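Subject: Re: Biltlow hand gripper, is the kit worth having?
From: Lizelle Adams
Date: 2025-04-17

Fung-ping Kong wrote:
> Has anyone on the list used the Biltlow hand-held gripper from Kavov?
> We would need 20 sets and I can't tell from the leaflet whether the
> fingertips cope with soft things. Does the price include spares?

We have had two on trial at Haren. Spares are extra: a bag of 100 finger pads is sold separately, and the pads are the first part to wear. One set weighs 196 grams without the camera.

Soft items are fine if you close slowly. The ribbed pads hold tissue and thin plastic well enough. Smooth cartons are harder and I would want a wider pad for those. The linkage has needed no adjusting so far.

Kavov will lend a pair until June if you quote order form 1357. I'd ask for that before buying 20.

Lizelle

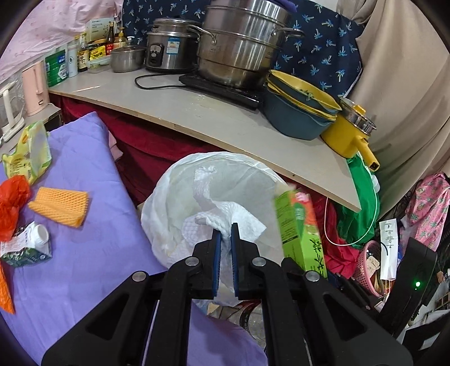

Tissue over the bin, kitchen sorting task, standard blue pads.

Recent messages on this list
- Sin wrist mount: loose screws
- Haren trial notes, part two
- Spare pads, who stocks them?
- Charging leads for the Biltlow base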